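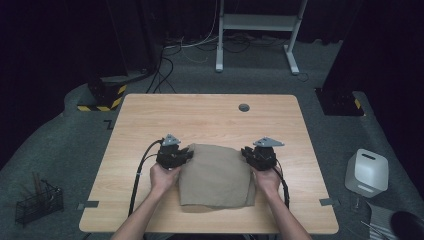

Report of the Visit to the Kullari Linen Service

Purpose of the visit

The household and facilities group of the Somia Residential Homes visited the Kullari Linen Service on February 5, 2024. The visit was arranged after the present contract for bed linen, towels and table linen was extended until June, and it was intended to give those responsible for the next contract a clearer view of how a large laundry is run. There were six in the party, drawn from the housekeeping, catering and finance offices.

Kullari serves hotels, care homes and two conference centres from a single site on the Taipe trading estate. The building was formerly a cold store, and the thick outer walls have been kept. Our hosts allowed us a full morning and answered questions at every stage. The group wishes to record its thanks.

Arrival and sorting

Visitors sign in at a small office beside the loading bay and are given overshoes and a high-visibility waistcoat. Coats and bags remain in the office. The tour follows the route taken by the linen itself, from the soiled side of the building to the clean side, and it is not permitted to turn back once the dividing door has been passed.

Soiled linen arrives in coloured bags. Blue is used for bed linen, white for towels and green for kitchen and table items. The supervisor told us that the most common fault among customers is the mixing of green and blue bags, as grease from kitchen cloths marks sheets and is difficult to remove at the temperatures used for bedding. Our own homes were mentioned in this respect, politely, and the matter has since been raised with the kitchens.

Foreign objects are removed by hand before washing. A shelf beside the sorting belt held spectacles, pens, a hearing aid case and a good number of teaspoons. Items which can be traced to a customer are returned with the next delivery, and the remainder are kept for 11 weeks.

Washing and drying

The main wash is carried out in a long machine made by Gonex, in which each load moves from one compartment to the next. Rinse water from the final compartments is filtered and used again at the first stage. Kullari gave the saving as 324 litres on a standard load of towels when compared with the machines it replaced. The group was not in a position to check this figure, but the meters are read weekly and the readings are available to customers on request.

The noise in this part of the building is considerable and conversation was limited. Ear protection is provided. Some members of the party found the heat beside the dryers uncomfortable, and those planning a later visit are advised to wear light clothing even in winter.

Finishing and folding

Sheets and tablecloths pass through heated rollers and come out flat. They are fed in by two members of staff working side by side, who hold the corners and let the machine draw the cloth away from them. It is quick work and requires an even pull, and we were told that a new starter generally needs a month to become confident.

Smaller pieces are folded at tables. The fold is agreed with each customer at the beginning of the contract and recorded on a card kept above the table. Hotels tend to ask for towels folded in thirds with no edge showing. Care homes more often ask for a plain half fold, which takes up more shelf space but is easier for staff to pick up one at a time. Our own card proved to be out of date — it still listed a napkin size which the homes ceased to use some years ago — and a new one will be supplied.

Torn pieces are set aside for the mending room, where five people are employed. Small holes in sheets are patched by machine. Tablecloths beyond repair are cut down into napkins or tray cloths if the customer agrees, and the group considered this a service which the homes might use more fully than at present.

Discussion with the management

After the tour the party was given coffee and a short account of the company's prices and delivery times. The following points were noted.

Deliveries to our northern homes could be moved to the early morning at no extra charge, provided that a member of staff is present to unlock the linen store.

Unscented detergent is available on request. It is used at present for one of our homes only.

Losses are counted twice a year. The group asked for a count every quarter, and the company agreed to consider this once its new labels are in place.

Mended items are charged separately. A ceiling on the mending charge can be written into the contract, and the finance office has asked for a draft clause.

Practical notes for later visitors

The estate is served by a bus from the town centre, and the stop is opposite the main gate. Parking is limited to the marked bays beside the office. The floor on the washing side may be wet and flat shoes with a good grip are necessary. There are steps up to the mending room, and visitors who would find them difficult should inform the office beforehand so that the goods lift can be made ready.

The samples of table linen given to the party are held in the housekeeping office and may be borrowed by any home on signature.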